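Play food that comes apart, and a box to put it in

Érica Mendonça has opinions on pretend peppers. Strong ones. She picks out play kitchens for a living, 26 of them since February, and she talks fast.
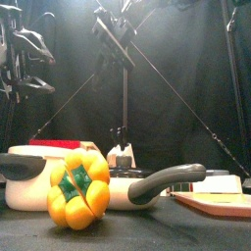

2 min read

"Start with the pepper," she says. "A yellow one. Split it down the middle, through the green bit on top, and a kid will want to put it back together. Then pull it apart again. That's the whole game."

Behind it, the pots. White with dark gray handles, a big one and a saucepan with its lid on. She likes them plain. "Faces on pots, no. I sent back a set from Oshima over that."

Price? A full kitchen box from Zutis ran her 175 dollars last time. Too much, she thinks. She mixes makers now and nobody has complained yet.

What about the table? 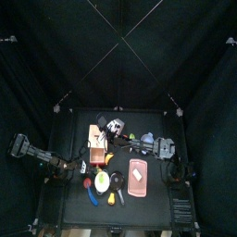
Érica Mendonça, play buyer, Nindovach

Dark and matte, she says, no pattern. "Everything goes in the middle, in a heap. I dont lay it out nicely. Kids don't want a shop window."

She has tried white tabletops and gone off them. Yellow looks washed out on white. On charcoal it jumps.

And tidying up? Here she slows down a bit. Not much. 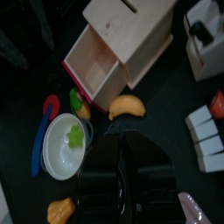
Érica Mendonça

"The wooden box is my favorite thing. Slot in the top, drawer in the side with a pink-red edge. Pull the drawer and leave it open, empty. Somebody will put a banana in it."

Would the corn fit? Husk and all? She laughs. "They'll try it. Then they'll try it the other way round." Bowls she keeps white, so the red and blue peices stand out next to them.

Her rule for cleanup is 7 minutes, then stop, wherever it has got to. Next job is a playroom in Hurov. More corn, she says. They always want more corn.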